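Noteck Mixed-Item Picking Cell

The Noteck cell takes single items out of a bin of unsorted goods and hands them on to packing or returns. It is built for sites that deal with small, odd-shaped products, where no two bins hold the same things.

What changes for your staff

Most of the reaching and bending goes away. At the Nidholm returns hall, four people used to stand at the sorting bench for the whole shift. Two of them now run the cells and the other two have moved to inspection and repacking. Shifts still start at 6 a.m. and the break pattern is the same.

The job does get more technical. Operators clear stopped picks, swap bins and decide what to do with items the gripper can't hold. Dilruba Thambiah, shift lead at Nidholm, asked for 40 minutes of practice per person each week during the first month, and we now include that in every training plan. Some people liked the new work right away. Others took until December to feel at ease with it, and one went back to the packing line by choice.

Talk to your team before the cell arrives - they know which items cause trouble, and we use that list during setup.

What you get

Two-finger gripper with spare fingers
Open-topped bin
Handheld pendant for manual control
Mikuš bench clamps, set of 4
Operator training on site

Setup and service

We test with 300 of your own items before handover. Service visits are every six months, and phone support is included for the first year. Replacement fingers ship from our Zestham warehouse and can be changed by an operator in less than 30 minutes.

Flat, thin items are still the hardest to pick up. If you handle a lot of them, send us samples first and we will run them through a bin on our test bench before you order.

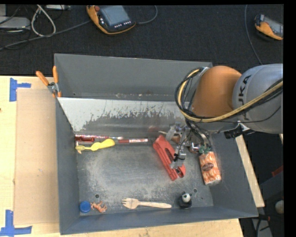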